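Broltoden ashes urn, large size - a review

When my brother-in-law died in the spring we were sent home from the crematorium with a plain plastic container, perfectly decent but not something you want on the bookcase for years. He was a big man, and I hadn't realised that urns come in sizes, or that an ordinary one might be too small. Barbara Mazurek at our local funeral home was very kind and told me to look at the Broltoden, made by Tokarz, so that is what we bought.

It cost £156, against £130 for the standard size, and it came well wrapped in a sturdy box with two cloth bags and a little card for the name. I do wish they'd put the capacity on the label, as I had to ring up and ask (a lovely lady called Sieglinde answered, and she stayed on the phone far longer than she needed to).

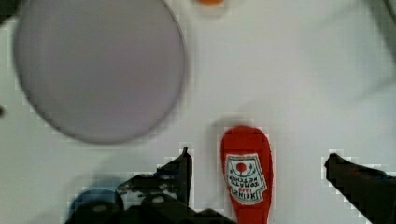 The lid screws down firmly and has a proper seal, so I've no worries about it being knocked by the grandchildren. Filling it was easier than I feared - the neck is wide and the funnel fits snugly. My sister had wanted the Bamora, and it's certainly prettier, but the opening on that one is very narrow and I was glad we'd been talked out of it.

My only real grumble is the engraving, which took about two weeks longer than promised and came back a touch shallow. They did offer to do it again in July and we may well take them up on it.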